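Norna – short toasts and card messages in English

Norna is a small text collection of toasts, card messages and other short lines people write for each other at work and at home. It holds 400 messages in US English, each with a label for the occasion. It was put together by Flor Alvarado and Desmond Yazzie for people who study everyday writing, or who need short, friendly text to test fonts, sorting tools or search.

Current release: October 2023

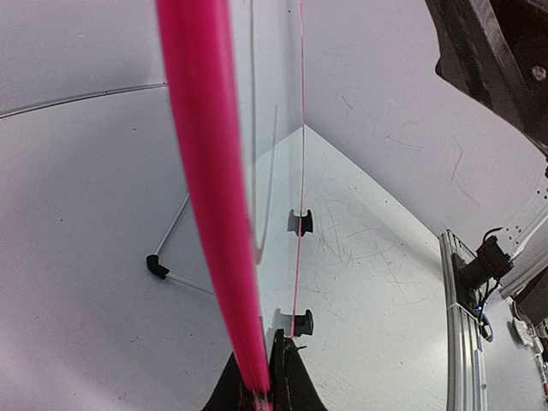
Photo: Torben Görtz / Norna, CC BY 4.0

What is in the collection

messages.csv – one message per row, UTF-8, comma separated
occasions.csv – the 6 occasion labels with a short definition of each
notes.txt – spelling decisions and known problems
LICENSE

Fields in messages.csv

id – a number that stays the same between releases
text – the message as written, including line breaks (stored as a slash)
occasion – new_job, farewell, wedding, birthday, new_home or other
source – card, board, speech or note
named – yes if the message had a personal name in it before cleaning

Sample rows

014, cheers to / new starts., new_job, board, no
057, we will miss your terrible coffee, farewell, card, no
203, to [NAME] and the house with too many stairs, new_home, speech, yes

Capital letters and periods are kept as the writer had them. Many people leave out the first capital but still end with a period, so please don't "fix" this before counting anything.

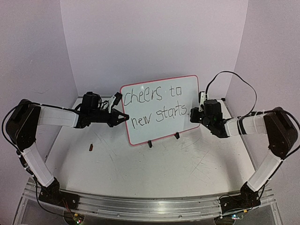

How the messages were collected

Contributors typed in messages they had written themselves, or sent a scan of a card with the writer's permission. Mavis Mbeki read every submission and took out lines copied from printed cards or song lyrics. 188 of the messages came in on paper and were typed up by hand. Shigeru Kobori checked those against the scans. The scans are not part of the release.

Personal names were replaced with [NAME] and places with [PLACE]. Pet names such as "boss" or "old man" were left in.

Labels

Each message was labeled by two people working apart. Where they disagreed, Flor made the final choice. The hardest pair was new_job and farewell. A line like "good luck out there" fits both, and the label then follows what the contributor told us about the day. 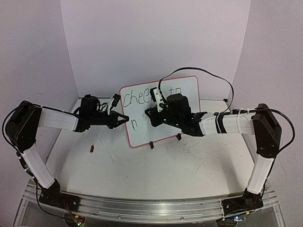 The label "other" covers retirements, exam results, get-well wishes and a handful of messages to neighbors. It is too mixed to be used as a class of its own. If you train a classifier, we suggest leaving it out.

Known problems

Birthdays are underrepresented, as most of the ones we got were a bare "happy birthday" and were dropped as duplicates.
Line breaks in the speech rows were put in by the typist and mean nothing.
Ids 90 to 93 are missing. They were withdrawn in March at the writer's request – do not reuse them.

License

The text is released under CC BY 4.0. Credit "the Norna collection" and link to this page. To have a message removed, open an issue with its id.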